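Ticket: cloudy cup, rim still gritty after wash
Opened by: Tamsin Partington
Product line: Waaka tumblers, frosted white
Status: Waiting on reply
Priority: Normal

Wednesday, 8:40 am

Hi Paora, me again! I'm opening a proper ticket this time because my emails to you keep getting buried. You'll remember the frosted Waaka cups we brought in for the Besturden order, 200 of them, and how I grumbled that they never look clean at the rim? Well, I finally sat down with one and a decent lamp, and there are specks on it. Little dark ones, plus what I'm pretty sure is plain old dust. In the normal light over the packing bench I couldn't see a thing, so I've been wiping these and passing them and feeling very pleased with myself.

Here's what I've done so far. Wash cycle as usual with the Stistero rinse, then air dry on the rack, then one pass with a dry cloth. I pulled 12 cups from the batch and looked at every one under the lamp, and 5 had specks. The walls are fine (smooth, matte, really nice to hold), it's the rim that bugs me. 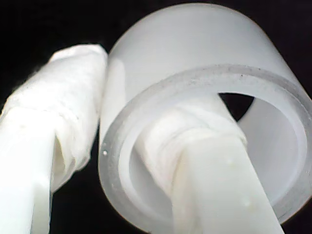 Cup under the strong light. Check the rim, upper part of the ring especially.

See what I mean? The outside wall looks lovely, and then you get to that beveled edge and it's all peppered. It's a bit more see-through there than the rest of the cup, so I wonder if the customer will spot it sooner than we did.

10:15 am

Tried a damp cloth on two of the bad ones. One came up clean. The other still has a few specks that won't budge, and I went at it with my thumbnail too, so either they're stuck on hard or they're in the material. Could you ask Fudirach if they've had this from anyone else? They did the molding, and I don't want to send back a whole batch over a bit of lint.

11:30 am

Swapped the cotton cloth for the microfiber from the glassware shelf. Much better! It sheds less and it gets along the bevel without catching. I did three more cups that way and I'm happy with all three, but the stubborn one is still stubborn. I've put it on your desk in a bag with a sticky note, please don't drink out of it.

2:05 pm

Reply from Paora Rutherford: Got the bag, thanks. I can feel one of the specks with a fingernail, the others I can't. I'll call Fudirach this afternoon. Hold the rest of the batch for now and keep the microfiber going on the ones you've already opened. Is the drying rack still next to the carton cutter?

2:20 pm

Oh no. Yes it is. I'm moving it to the back shelf now and I'll run another dozen through tomorrow, same rinse, new cloth. Leaving this open until you hear from Fudirach.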